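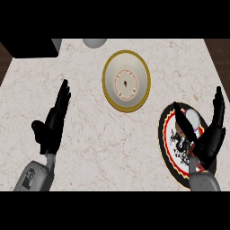
Gute Praxis für Roboterhände am Küchentisch: Punine veröffentlicht Leitfaden

2. Februar 2023 – Wie nah darf eine Roboterhand einem Messer kommen, bevor der Ablauf neu geprüft werden muss? Und wer entscheidet das? Antworten gibt der neue Leitfaden „Zweiarmige Systeme im Haushalt“, den Punine gemeinsam mit dem Prüflabor Altovow erarbeitet hat und ab heute kostenlos bereitstellt.

Der Leitfaden setzt in der Simulation an. Eine Arbeitsplatte aus Marmor, eine Schale, ein verzierter Teller, eine Messerklinge, dazu zwei schwarze Hände an hellgrauen Unterarmen: An solchen Aufbauten lässt sich wunderbar durchspielen, was später in echten Küchen gelten soll. Vor jeder Freigabe empfiehlt der Leitfaden 2000 simulierte Durchläufe pro Aufgabe, davon 200 mit zufällig veränderter Lage der Gegenstände.

„Wir haben im Dezember noch bis spät abends über Ruhepositionen gestritten, und es hat riesigen Spaß gemacht!“, erzählt Projektleiterin Chathurika Samarakoon. „Jetzt gibt es eine klare Regel: Jede Aufgabe beginnt und endet mit einer festgelegten Haltung beider Hände, und die steht im Protokoll.“

Für Klingen sieht der Text ein eigenes Kapitel vor. Messer gelten dort immer als Gefahrenstelle, auch wenn sie nur abgelegt sind. Die Geschwindigkeit der Arme wird in ihrer Nähe auf 30 Prozent begrenzt, und jede Abweichung wird mit Zeitpunkt und Gelenkstellung festgehalten.

Rund 400 Rückmeldungen aus Werkstätten und Hochschulen sind eingeflossen. „Besonders die Fragen aus der Praxis haben den Entwurf besser gemacht“, sagt Marcus Thibodeaux von Altovow. „Wir freuen uns auf alles, was jetzt noch kommt.“

Der Leitfaden ist auf Deutsch und Englisch erhältlich. Anmerkungen zur nächsten Fassung nimmt die Pressestelle von Punine entgegen.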